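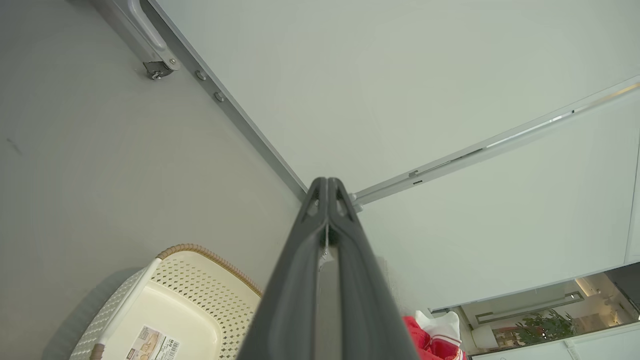 Silver handle, smooth gray panel.

Caring for Dance Clothes at Home
By Estela Riquelme

I have two dancers in the house and a third who insists she's retired, so leotards and tights come through my laundry all week long. I love it! There's real satisfaction in getting a grubby pair of pink tights back to pink, and most of it takes very little work.

Empty the bag first
Do this the minute you get home. Damp tights left in a zipped bag overnight smell far worse by morning. Prop the bag wide open, pull out the liner if it has one, and check the side pocket for hairpins (there are always hairpins).

Tights
Turn them inside out and put them in a mesh bag, cold water, gentle cycle. For gray soles, rub in a little dish soap with an old toothbrush and leave it for 9 minutes before washing. Skip the fabric softener, it makes the knees go baggy. Hang them over a rack by the waistband.

Leotards and warm-ups
Wash bright colors on their own the first few times. Red is the one I watch, especially anything red with white trim, and I never let it sit wet in a heap with other things. Velvet gets a hand wash and a flat towel, and please keep it away from the iron!
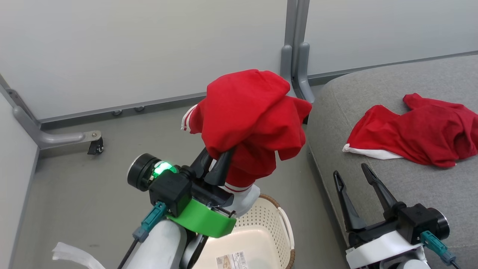 Shoes
Canvas slippers can be sponged clean with cool water and mild soap, then stuffed with paper towels and left in moving air. Leather ones just want a barely damp cloth. Pointe shoes shouldn't be washed at all. Pull out the toe pads, open the shoes up as far as they'll go and let them air for a full day, or longer in a sticky July.

Elastics and ribbons
Damián Lucero, who taught my oldest, got me sewing elastics with dental floss, and I've never gone back. It's strong and slides through canvas beautifully. Use a short length, double it, and stitch around the drawstring so you don't catch it. Seal ribbon ends with clear nail polish and let them dry before you tie anything.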